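Workshop notebook, January 2025
Keltero hand-held gripper kit, second round of notes

Still deciding whether to keep the two units we have on trial from Keltero or send them back when the loan runs out. Bagheri want an answer on the joint order before the end of the month, and their price only holds if we take the full set. These notes are meant for whoever writes the recommendation, which will probably be me, so I am putting down the dull parts as well.

Set-up first. Charging and pairing gave no trouble. The quick start sheet is one side of paper and leaves out the calibration step, which is in the long manual under maintenance, of all places. Do it before anything else. If you skip it the jaw opening is logged with an offset and you only find out when you play the session back. I lost a morning's recordings that way. The log shows 2,643 grasps for the trial so far, after the bad ones were thrown out.

Grip on soft and awkward things was the part I most wanted to look at, so I stayed away from the test blocks and used household bits on the marble-pattern table.

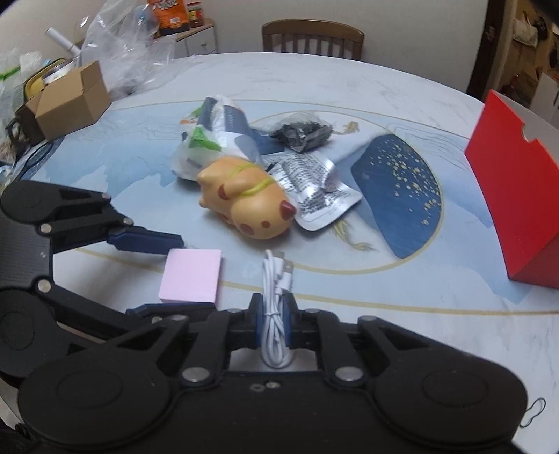 Cable handling is where Keltero make their biggest claim in the brochure, and it is the claim I would check before paying. The linkages have very little side play when new. A coiled USB lead is a fair test of that, being light and springy and inclined to roll out of the pads. With the coil pinched upright between the blue tips and the plug sticking up to one side, I could carry on steering without looking at my hand. The old Civley unit needs a good deal more squeeze for the same job and my thumb gets sore. I would put the Keltero ahead on this, though the pads will have to be looked at again after a longer run. The manual gives no figure for pad life. I have written to ask for one and had a reply that answers a different question.

Squashy toys are easy for both makes. Thin flat things are poor for both. A card lying flat on a smooth top cannot be got hold of unless you push it to the edge first, and I don't think any change of pad would cure that. Tissue packets go well if you come at the short side. Foil packets slide.

Weight. Fine for short sessions. After a long one I was resting my elbow on the table, and the playback shows the wrist angle drooping. Stuvavberg sell a forearm brace that is said to fit, but it is listed for their own grip and I would want to try it before we order. Somebody should ask them for one on loan.

Noise: none worth noting. The trigger has a slight click at half travel, which I thought was a fault and is in the manual as a feature. You can turn it off by moving a small pin under the cover. Put the pin somewhere safe. There is only one in the box and spares come in packs of 3 at a silly price.

Two units at once is the other thing we'd be paying for. The software lines up both recordings by itself, and it has done so every time bar one, when I had started the second unit before the first had finished its check. The manual does warn about the order. Working close together over a small area is slower than I expected, mostly from keeping the fingers of one clear of the other. 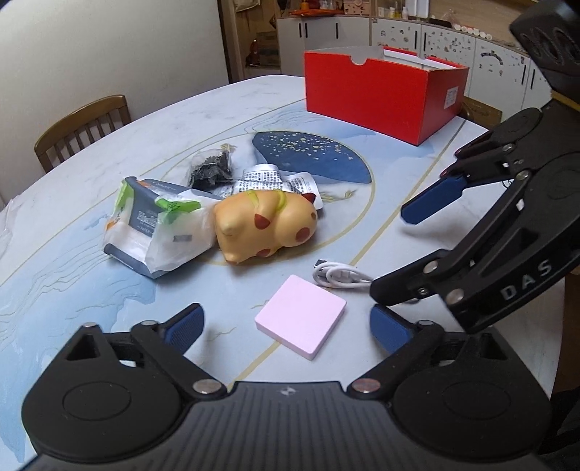
Shih-chieh Cheng read the above and disagrees about the price of going to two. His view is that most of our tasks need a single hand, that the second unit will sit on the charger, and that the money would be better put into spare pads and a proper service plan. He also thinks I am too kind about the calibration step, and that any kit we hand to new people ought to refuse to record until it has been done.

I agree with him on the calibration and have added it to the list for Keltero. On the second unit I am less sure. The folding and holding tasks planned for spring can't be done with one.

Service plan, for the record: 139 per unit per year, pads not included, postage one way. Rated life of the trigger spring is given as 3,000 hours, with no word on how that was tested.

To do:
Ask again about pad life, and in plainer words.
Get the Stuvavberg brace on loan.
Repeat the cable test with the Civley using fresh pads, so the comparison is fair.
Find out from Bagheri if the joint price can be split, one unit now and the other later.
Label the two chargers. They look the same and one of them is for the Civley.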